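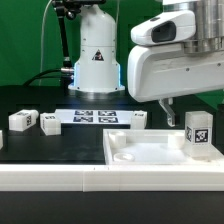 3. Blocks, Table and Layouts

3.1 The block set

All of the work in this paper uses one set of plain white blocks, which we call the Skaletis set after the drawing package it was first laid out in. The full set has 10 pieces. They differ in length, height and outline, and they do not differ in color. An earlier set, used in our pilot work, was painted in bright colors, and we found that people describing a layout to each other leaned on the color names almost entirely. "The red one next to the blue one" is a short and useful thing to say, but it says nothing about shape. With white blocks the same people had to talk about which piece was taller, which one lay on its side, and which way the long edge was facing. Those are the things we wanted to study.

The pieces were drawn by Trefor Prydderch and made in two batches. The first batch had sharp edges that chipped when a block was knocked over. For the second batch the edges were rounded slightly, and the bottom faces were sanded by hand so that each piece would stand without rocking. Sanding changed the height of a few pieces by a small amount. We measured every piece again afterward and used the new values in all of the tables that follow. Two pieces from the first batch were kept as spares and do not appear in any layout.

Small square markers are used on the blocks to tell one face from another. A marker has a black and white pattern, and no pattern is repeated within the set. We tried letters first. Letters are easy for a person to read when the block is upright, but people tend to turn the block until the letter is the right way up, and the layouts drifted toward a tidy look in which every piece faced the same way. The square patterns do not have an obvious top, and the drift went away.

White on white is a problem whenever one block stands in front of another. The boundary between the two can be hard to find, and at some angles a pair of blocks looks like a single longer one. We did not try to remove this problem from the material. It is common in ordinary storage and packing, where a shelf may hold a row of the same carton, and a method that only works with well separated colors would not be of much use there.

3.2 The table and its surroundings

The table surface is matte black. A gloss black sheet was tried for the first two weeks and was dropped, as it gave a faint mirror image under every block and the mirror image moved with the viewer. The matte surface shows dust more than we expected. It was wiped at the start of every session with a dry cloth, and again after lunch if the session ran on. Fine white dust from the sanded faces was the main nuisance, and it is the reason the cloth is dry: a damp cloth turned the dust to a gray smear that took some time to get off.

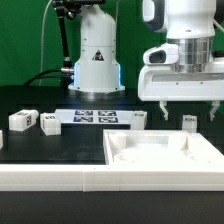

Behind the table is a plain green backdrop. The color was chosen so that the top edges of the tall pieces would stand out clearly, and so that nothing in the rest of the room would show behind them. Green light does bounce forward onto the blocks to a small degree. We measured the tint on the rear faces and on the front faces of the tallest piece and found it weak enough to leave alone. The tint was strongest late in the afternoon when the window blinds were up, so the blinds were kept down for every session after the first Monday.

Four printed markers in a two-by-two arrangement give a fixed reference for distances on the table. All positions in the paper are given from the center of this group. We chose a group of four over a single large marker so that a position could still be read when a tall block stood in front of one of them. In the pilot work, blocks were sometimes set down on top of the reference itself. The instructions now say that the reference must be left clear, and layouts that broke the rule were thrown out.

The last item is a white tray. It has the same finish as the blocks, and so the trouble with white on white comes up again when a block is on it. Blocks may be placed on the tray or on the bare table, and the layout sheet says which. A darker tray would have been easier to work with. We kept the white one so that half of the question — can a person or a program find the edge of a block on a surface of the same color — could be asked with the same pieces and in the same light as the other half.

3.3 Making the layouts

Layouts were written as short instruction sheets before any block was touched. A sheet names the pieces to be used, the face each piece should rest on, and the region of the table or tray where it goes. It does not give exact positions. Most layouts use only part of the set. We wanted them to look like something left behind in the middle of a job, with pieces lying at slight angles, and exact positions produced rows and grids that nobody would leave on a real worktable.

Perla Alvarado wrote the sheets. They were then set out by Ffion Jarman, Tudur Jarman and Nest Jarman, who worked in turn and did not see each other's results. Each of them had a habit, and the habits show in the data. Ffion Jarman set long pieces parallel to the front edge of the table unless told to do something else. Tudur Jarman left wide gaps. Nest Jarman placed the small pieces first and then fitted the tall ones around them, which gave the most crowded layouts and the most overlaps between neighboring blocks. We did not correct for these habits. The sheets were dealt out at random, so that no type of layout belonged to one person.

In total 241 layouts were set out. After the checks in Section 3.4 were applied, 186 remained, and these make up the Rarano collection used in the rest of the paper. Figure 3 is printed in parts through this section and shows the blocks on the black table with the reference markers.

A layout could be changed once after it was set down, and only if a piece had fallen over. Falls were most common with the narrow pieces stood on end. If a piece fell a second time the sheet was put back in the pile and given to someone else. We considered using a little putty under the narrow pieces and decided against it, because putty left marks on the matte surface and made the pieces stand a little too high.

Figure 3. White blocks, black table surface and reference markers, with the green backdrop behind the table.

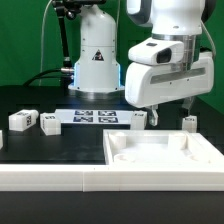
3.4 Checks and exclusions

Every layout was checked against its sheet by a person who had not set it out. The checker went through three things in a fixed order: whether the right pieces were present, whether each one rested on the right face, and whether each one was in the named region. The first check almost never failed. The second failed often. Several of the pieces have two faces that are close in size, and a block resting on the wrong one of the two differs in height by only 2 mm. At a normal standing distance that is easy to miss, and the checkers were asked to read the marker on the block and not to trust the height.

The third check caused some argument. Regions on the sheets are named in words, such as "left of the reference" or "near the front edge," and words of that kind do not have sharp borders. We had hoped to settle this with a thin line drawn on the table. The line was drawn, and it turned out that people placed blocks neatly along it, which defeated the purpose of having loose regions. The line was removed. In its place we used a simple rule: a block counts as being in a region if more than half of its bottom face is inside the region when the borders are taken from the center of the reference markers. Blocks that sat across a border were scored this way and kept.

Layouts were excluded when a block touched the reference, when a wrong piece had been used and the sheet could not be changed to match, or when the surface was visibly dusty. The last of these may seem strict. On a black table a line of white dust next to a white block makes the block look longer than it is, and the length estimates in the pilot work suffered badly from it. 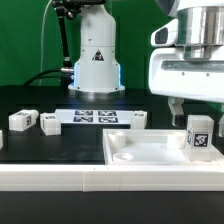

3.5 Storage between sessions

The set is kept in a shallow drawer lined with felt. Each piece has its own place, cut to its outline, so that a missing piece is noticed before the session starts. The drawer was built for us by the Prothero workshop, and its drawing is included with the layout sheets. Blocks go back with the markers facing up. When they were stored face down in an earlier drawer, the black parts of the patterns wore to gray at the corners and had to be printed again.

The Lendodetti scoring method, described in Section 4, takes the measured sizes of the pieces as given. We measured the set once more in July, when the last layout had been checked. None of the pieces had changed enough to affect a score, and the earlier values were left in place.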